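Kollex text archive: release checklist, with comments
Checked by Said Ait Brahim, 25 June 2010

Really pleased with how this one has come together! Comments are under each item, and two things still need doing before we open the search page to everyone.

1. Source files all present
Yes. 2,201 transcripts, and the Kernix import log agrees with the folder listing. In February we were short by a whole series, so this is lovely to see.

2. Character encoding
Pass. I searched for Urbonaitė with and without the dot on the e and got the same hits both ways (I may have cheered).

3. Duplicates removed
Pass, with a note. Repeat broadcasts are still in there if the opening announcement differs. I'd leave them, they're great for testing the matching.
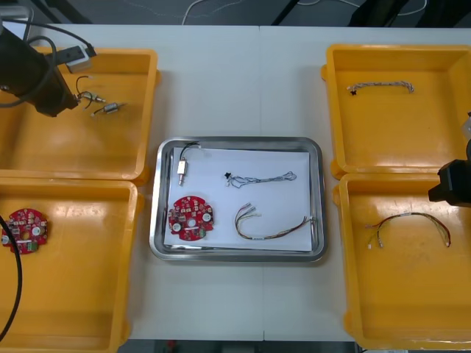
4. Topic labels read by a person
Partly done. I read 300 of them and most make sense straight away. Gardening and cookery keep getting mixed up over rhubarb. Please can someone else take the next 200?

5. Stop word list
Pass. "Er" and "um" are gone, "well" stays in because of the programmes on water supply.

6. Personal details
FAIL. Phone-in shows still have callers reading out their phone numbers. The Vakden filter catches them written as digits but misses them spelled out as words. Must be fixed before release.

7. Search speed
Pass, and so much better than the old version! I ran 1,000 queries in a row and none timed out.

8. Backup restored on a second machine
Not done. Disk on order.

9. Help page
Pass. Two typos corrected, and the link to the topic map now goes to the topic map.

Items 6 and 8 to be checked again, 4 when the labels are in.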